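3.2 Condition of the donated machines

The machines in this study came through two community reuse depots, Lostosent and Dristemeck, which take in office and household computers and pass them on to families, seniors' centres and small clubs. Both depots kept their own paper intake sheets before the study began. We asked them to switch to a common sheet in April and to keep using it until the storage space at Dristemeck was full. In that period 1,211 desktop computers were logged. Laptops, tablets and printers were left out of the count.

Each intake sheet recorded the type of donor (household, business, school or unknown), the stated reason for giving the machine up, whether a power cord came with it, and whether the storage drive was still fitted. The sheet was filled in at the counter while the donor was present. A second sheet was filled in at the bench by whoever opened the case. The bench sheet asked about the power supply, the motherboard, the processor and the memory, each marked as present, missing or not checked. Figure 2 shows one desktop tower opened in this way.

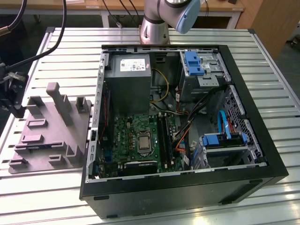 Figure 2. Desktop tower on its side with the side panel off. The power supply is at upper left, with the motherboard below it and the processor in its socket near the centre of the board.

3.3 Reasons given by donors

Donors could give more than one reason, and many did. We grouped the answers by hand. Two readers sorted a first batch of 50 sheets separately, compared their results and agreed on wording for the groups before going on to the rest. The main source of disagreement was the answer "too slow", which one reader had placed with faults and the other with replacement. We gave it its own group.

Replacement by a newer machine was the most common reason among businesses. Households more often wrote that the computer had been sitting in a closet or basement and that they wanted the room back. Several added that they had held on to it for years out of concern for the files on the drive. This came up again in the interviews. One donor to Lostosent had kept a tower under a spare bed through two moves, and brought it in only when a neighbour told her the depot would wipe the drive while she waited.

An outright fault was given as a reason on 213 sheets. The sheets do not let us say how many of these machines were truly faulty. Donors described what they had noticed at home, such as a computer that would not start or one that shut itself off, and the depots did not always test against the same complaint. Deok-su Pyo, who ran the bench at Dristemeck during the study, told us that he stopped reading the donor's account before testing. He found it steered him toward one part and he would miss a simpler problem elsewhere.

3.4 Time on the bench

Neither depot charges for its work, and bench time is the main limit on how many machines go back out the door. We asked staff at both sites to write down a start and finish time for each machine over 21 working days.
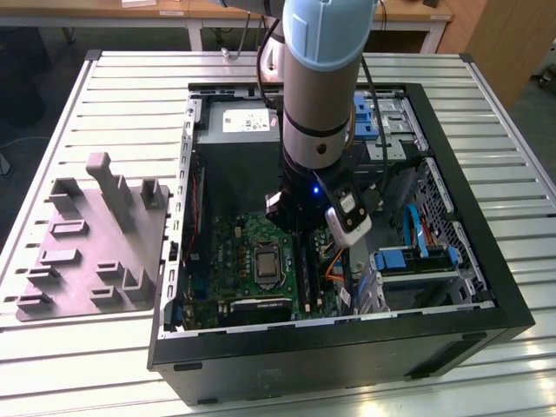
The times were less complete than we had hoped. Finish times were often missing on afternoons when the counter was busy, and at Lostosent the same person covered both jobs after three o'clock. We did not fill in the gaps. Where both times were present, the longest jobs were drive wipes, which need little attention once started but tie up a place on the bench. Cleaning and inspection were shorter and varied less from one machine to the next.

The two depots also differed in what they counted as a finished job. Lostosent stopped the clock when a machine was ready for the shelf. Dristemeck stopped it when the machine had been labelled and entered in Rey, the stock program it shares with a furniture bank in the same building. For this reason we report the two sites separately and make no direct comparison of their times.

3.5 Interviews

Didier Gilbert carried out the interviews in English and French, by phone or at the depot counter. Donors were asked how long they had owned the computer, where it had been kept, what had prompted them to bring it in, and what they expected would happen to it. Most expected it to be taken apart for scrap. Few knew that a working machine might be passed on whole, even though both depots say so on their signs. The full list of questions is given in Appendix B, and the wording of the sign at each counter is in Appendix C.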